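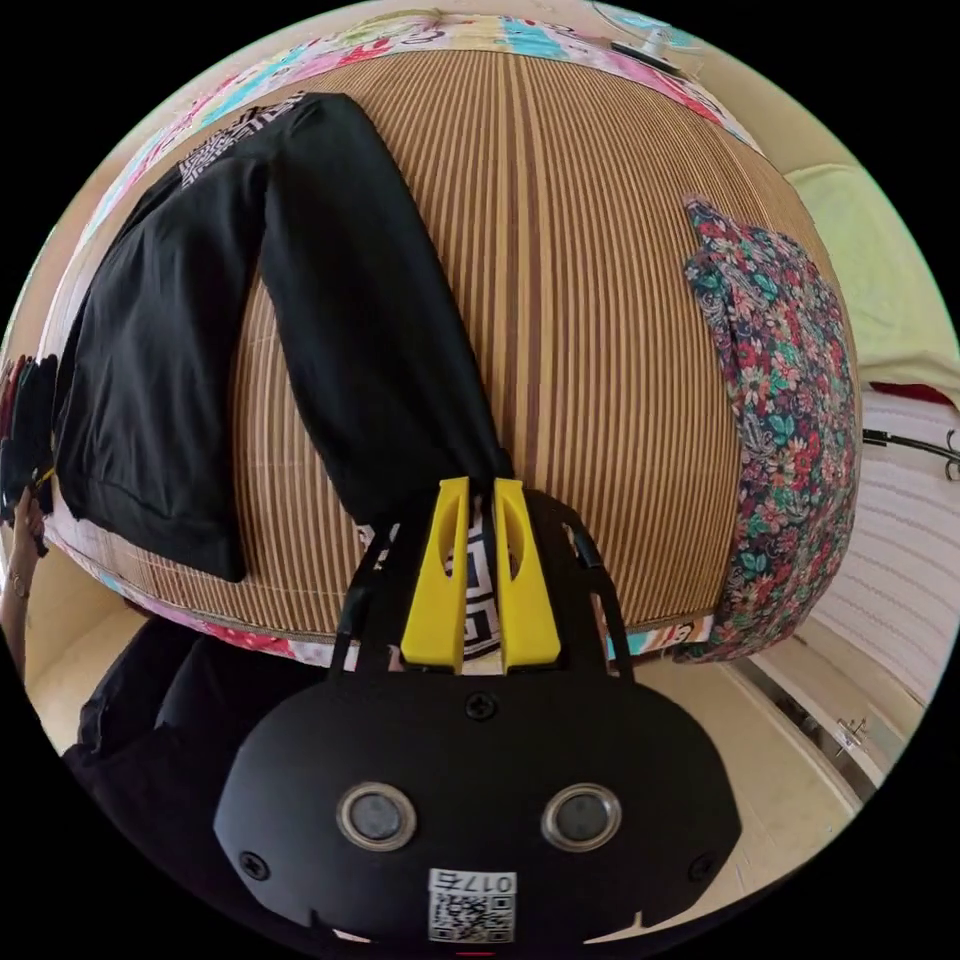 What should I do if the gripper will not let go of a garment?
Stop pulling, release the handle lever fully, and follow the steps in this section. Forcing the cloth out can bend a finger or pull it off its pivot.

6.4 Fingers stay closed (fault 94)

The Grollell hand-held gripper reports fault 94 when the lever is open and the fingers have not moved. Thin or layered fabric drawn into the pivot is the usual cause. Grit in the slide is less common.

CAUTION: Keep your free hand clear of the fingers until the power is off. They can open suddenly.

1. Set the gripper down with its weight supported. Do not let it hang from the cloth.
2. Hold the power button until the status light goes out, then unplug the cable.
3. Turn the release screw counterclockwise with the key supplied. Stop at 90 degrees.
4. Spread the fingers by hand, working evenly on both sides.
5. Ease the fabric out in the direction it went in. Cut it free if it has wrapped around the pivot.
6. Remove loose threads with tweezers. Do not use oil.
7. Return the release screw to its first position.
8. Plug in the cable, switch on, and open and close the fingers on nothing until the movement is smooth.

Note: The release screw does not come out. If it turns freely past the stop, the retaining clip has failed. Order part 3207 from Prurkham and do not use the gripper until it is fitted.

If fault 94 comes back on the same day, check the finger travel setting under Tools > Travel. It should read 100. A lower value after a jam means the fingers need to be recalibrated (see 6.5).

Section revised 13/07/2025. Applies to Fliremden firmware only.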